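Search the manual Go

Section 5: Your first shift alongside the Skesuder cell

Those of you who have packed by hand at Nollbridge for years will find the morning feels different now – less lifting, more looking – and it's quite all right to take your time over it.

1. Before you start, read the handover note from the last shift.
2. Put the goods on the floor of the cell, and the basket towards the back. Mixed goods are fine.

CAUTION: Keep your hands outside the frame whenever the arms are live.

3. Check that both grippers can reach the middle, and that the cables are still tied along the arms.
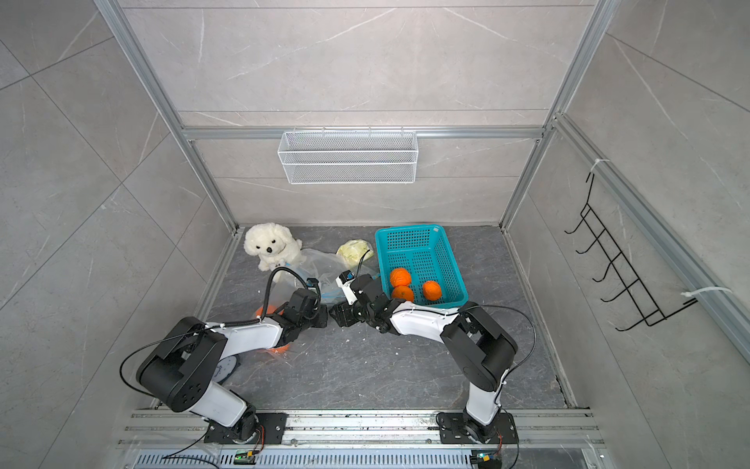 After the run

Write down anything you had to sort by hand, however small, and pass it to Gwendolyn Whitlock on extension 426.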